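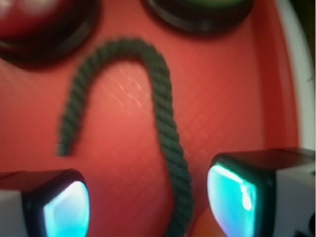
Figure 2. Dark green twisted rope on a red surface.

3.2 Storage of mooring lines and loss of strength

The lines in the second group were kept in open sheds at Tekmont harbour from July until the end of the winter. The boat owners there do not wash their lines after use, and the salt stays between the strands. We asked them to continue in their usual way, as we wanted to study the normal practice of a small harbour.

After storage, 19 lines were pulled until they broke. Four of them broke close to the splice and were left out of the calculation, because a splice has its own weakness. The remaining lines had lost almost 18 per cent of their strength when compared with new line of the same make. The loss was larger in lines stored near the door — probably an effect of sunlight, although we did not measure the light in the sheds.

Ekanayake reported a smaller loss for lines kept in closed lockers. The two results are difficult to compare, as the lockers were also drier. We return to this question in Section 4.

Contact: Sistel Harbour Studies | © Sistel, 10 April 2025 | Back to top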